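Pump bottles: filling, priming and cleaning

Applies to refillable soap and lotion dispensers with a screw-on pump. Keep a wide plastic bowl beside the bottle for all of the steps below.

Filling. Unscrew the collar and lift the pump out slowly, letting the dip tube drain into the bowl. Fill to the shoulder of the bottle and no higher – the tube displaces liquid when it goes back in, and an overfilled bottle leaks at the collar.

Priming. Refit the pump, turn the spout over the bowl and press with full, even strokes. A standard pump needs up to 6 strokes before it delivers. If it still draws air after 14, check that the tube is seated in the pump body and has not split.

Cleaning. Pump warm water through until it runs clear, then leave the head to soak overnight. Dried soap in the spout comes away with a cocktail stick. Do not use wire on plated parts.

Thick soap. Thin with cooled boiled water, a spoonful at a time, and stir in the bowl before pouring. Shaking the bottle fills it with foam and the pump will lose its prime.

Dark bottles hide the level. Lift the pump and read the wet mark on the tube.

Page checked by Elin Hopkin, 2025-06-16
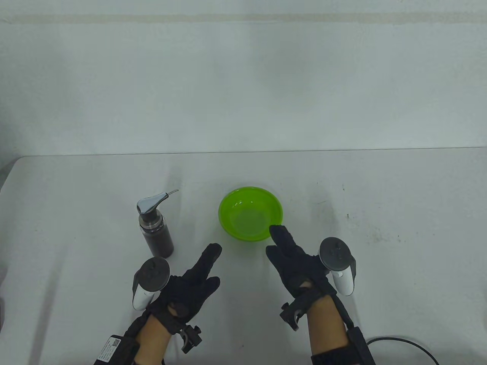
Pump bottle with metallic collar, and a wide-rimmed green plastic bowl.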